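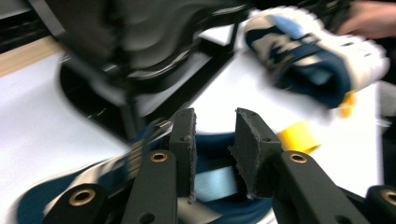
Britt-Marie Söderlund wanted to know, in her comments on our first draft, why we bothered with shoes at all when everyone already has piles of cups and blocks. Fair question! Shoes come in pairs, they bend when you squeeze them, and they have a left and a right, so a learner can't get away with one memorised grasp (ours tried, believe me).

We gathered 400 examples for the Kodadwood set, all of them with the hand-held grippers, one in each hand. I did a good half of these myself and my thumbs still remember it. An example starts when both grippers are in view and ends when the person lets go and backs off. I kept the clumsy ones in, including 11 where a shoe had to be picked up again, and I'd do the same next time – a learner that only ever sees tidy work has no idea how to get out of a muddle.

Figure 2. Sneakers side by side in the red upper tray of the rack, with a gripper in each hand.
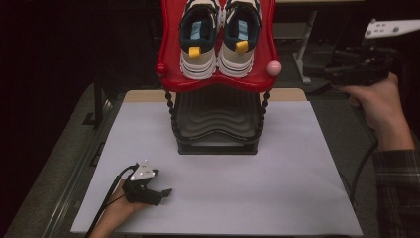 4.3 Trimming and labelling

Raw recordings went into Umness, where we chopped off the dull bits at either end and gave each example a one-line label in plain words, such as "put the left shoe on the rack".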